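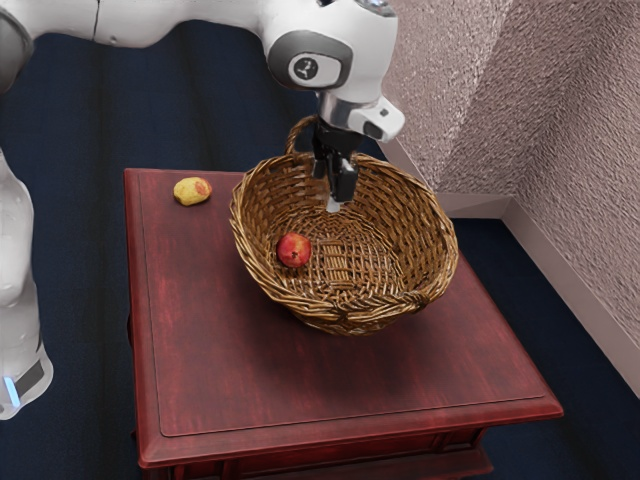 Figure 1. Simulated basket task. The gripper is open above the basket, with one apple inside and one yellow item on the table.

Prilbridge Institute of Technology
Robot Software II – Perception, Planning and Control
Handout 4: From Object Pose to Grasp Command
Instructor: Selamawit Beyene
Laboratory supervisor: Jin-sol Kang
Thu 19 January

1. Purpose of this handout

Students are expected to have the Sostuvska simulator installed and to have completed the frame transform exercise. This handout covers the software between the object detector and the gripper controller. Arm dynamics were treated in October and are not repeated.

2. Frames and notation

All poses are given in the base frame of the arm unless a subscript states otherwise. The detector reports object poses in the camera frame. Conversion takes place once, in the perception node, and no later module may apply it again. Applying the transform a second time was the most common fault in last year's submissions, and it is difficult to find by watching the arm move.

Each pose carries a time stamp and a confidence value. The planner rejects any pose older than the limit set in the configuration file. Students may change this limit but must state the new value in their report.

3. Planning inside a container

A basket differs from an open tabletop in that the rim and the handle restrict the approach. The Trivholm planner treats the basket as a set of convex pieces, which leaves the interior free for the fingers. If the basket is loaded as a single convex hull, the interior is filled in and every grasp within it is reported as a collision.

The approach is divided into two segments. The first is a free motion to a pregrasp pose above the rim. The second is a straight descent along the tool axis at reduced speed. The handle must be included in the collision model for both segments. A plan that is valid for the fingers alone is not accepted; the gripper housing and the wrist must be checked as well, as they are wider and can meet the rim when the tool is tilted.

Candidate grasps are scored on finger clearance, joint limit margin and distance from the object center. The weights supplied with the assignment are a starting point only.

4. Closing and holding

The gripper controller accepts a target width and a force limit. For round objects, the target width should be set below the estimated diameter so that the force limit ends the motion. The controller then returns one of two states, holding or closed empty, according to the final finger width. The state machine must read this value before it requests a lift.

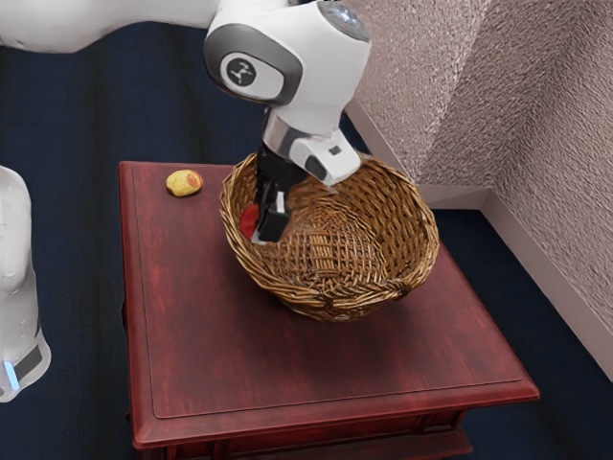
Should the planner be run again after the fingers close?
A new plan is required for the lift, as the held object now moves with the gripper and must be attached to it in the collision model.

5. Laboratory work

Work is carried out in pairs. Each pair runs the supplied scene with random seed 2385 and then with two seeds of its own choice. The Marciniak logging tool should be started before the simulator – records begun late lack the initial joint state and cannot be replayed.

The report should contain the following:
Configuration file, with all changed values marked
Plot of finger width and commanded force against time
Short account of one failed grasp and the module in which the fault arose
Replay log for each seed

Reports are submitted through the course page. Questions about the planner interface should be directed to Jin-sol Kang during laboratory hours.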